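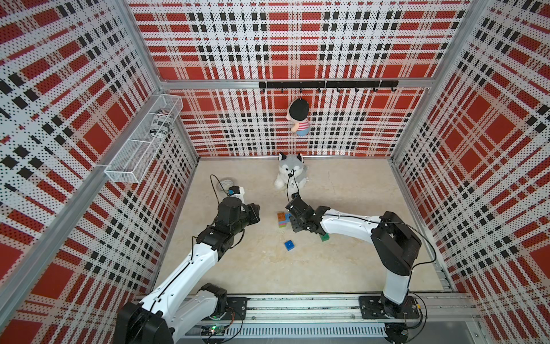
Skelau 633 Micro-Cut Paper Shredder

Made by Barkent. Sold and serviced in this region by Brarnar Office Supply.

The Skelau 633 is a small shredder for home desks and one-person offices. It takes bank statements, tax papers, pay stubs, expired cards and the preapproved offers that come in the mail. One letter-size sheet comes out as 3,381 pieces. Staples can stay in. Paper clips have to come off.

Specifications

Cut type: micro-cut
Sheets per pass: 6
Noise level: 60 dB
Accepts: paper, staples, plastic cards (one at a time)
Does not accept: discs, laminated sheets, adhesive labels, binder clips
Bin: pull-out, with window
Power: grounded wall outlet
Color: black or light gray

Placement and safety

Put the shredder on a hard, level floor where the bin can slide all the way out. Carpet with a deep pile blocks the vents on the underside. The motor will not start unless the bin is fully closed, and it stops if the head is lifted.

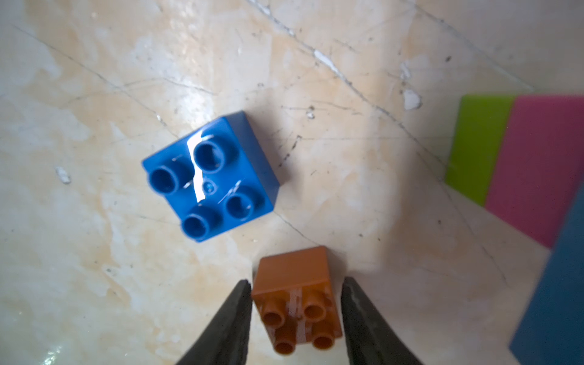 The feed slot is narrow and sits under a hinged guard, and the guard should be kept closed between jobs. In a home with small children, set the lock switch on the back as well. Check the floor before you pull out the bin. A chunky toy brick like the blue one on the floor here is too big for the slot, but it can jam under the bin track and keep the safety switch from closing. If the motor won't run and the power light is on, look there first.

Oil and cleaning

The cutters need oil each time you empty the bin. Run a line of shredder oil across one sheet of paper, feed it through, then hold the reverse button until the cutters turn freely. Do not use spray oil or canned air. Either one can leave flammable vapor near the motor. Unplug the unit before wiping the outside. 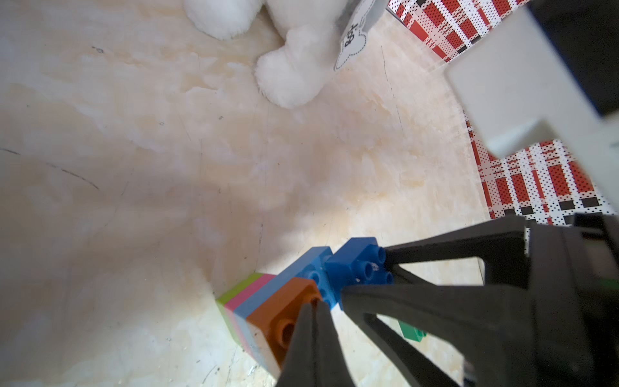 Ordering and parts

The 633 ships with a power cord, a bottle of oil and a printed manual. Replacement bins and oil are stocked at the Brarnar counter on Ait Ali Street. Cutter heads are ordered from Barkent and are fitted in our shop. Bring the whole unit, with the bin emptied.

Pickup orders placed by noon are ready the same day, except on Tuesday, when the counter is closed. Unopened units can be returned with the receipt. Opened units are exchanged only if there is a fault.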